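Printed and moulded parts: handout for session 2
Sheyla Zapata, March

These notes go with the practical on shape-sorting trays. You will need the parts list from last time and a pencil. Drawings go in your own book and are handed in at the end of term.

1. The parts

The set is built up from plain white plastic pieces: a shallow open tray with low walls, a small cube, a short cylinder and a ring. White was chosen for the whole set at Pladico, where the first version was drawn. White parts are cheap to replace and show scuffs early, but edges are hard to judge by eye. Run a fingertip along an edge before you write down what it is.

Some pieces carry a square black-and-white marker. Keep fingers off the printed face and do not pick at the border.

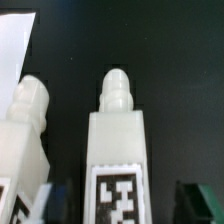 2. Fitting a part to its recess

Look at the recess first. Note its outline and whether the edge is square or rounded. Bring the part down over it, level, and stop just short of the floor of the tray. Check the sides, then lower it. A part that goes in at an angle will catch on one wall, and pressing harder marks the plastic.

Leave the other pieces where they are while you fit one.

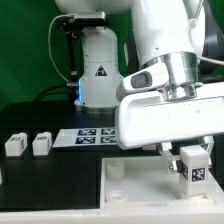 Write down the order you used. Last year's group at Pisamance worked from the largest part to the smallest, and 33 of their 85 sheets had to be redone when the order was left off. Give the part name, the recess and the result on one line.

3. Surfaces and edges

A moulded face is seldom quite flat. Words to use in your notes:

Lip: a raised edge round an opening.
Recess: a hollow set below the face.
Flange: a narrow rim standing along one side.
Banding: faint lines running across a surface.

Draw the lip and the recess as separate lines, even where they nearly touch.
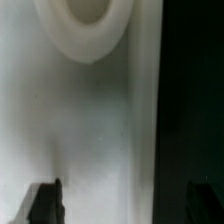 Shade lightly and from one side only. If you cannot tell whether a line is a step or a shadow, draw it dashed and put a question mark beside it.

For next time: read the Hodžić notes on wall thickness and bring one white plastic item from home with at least one recess.

Contact: Sheyla Zapata, Pulladano teaching office | © Pulladano | Back to top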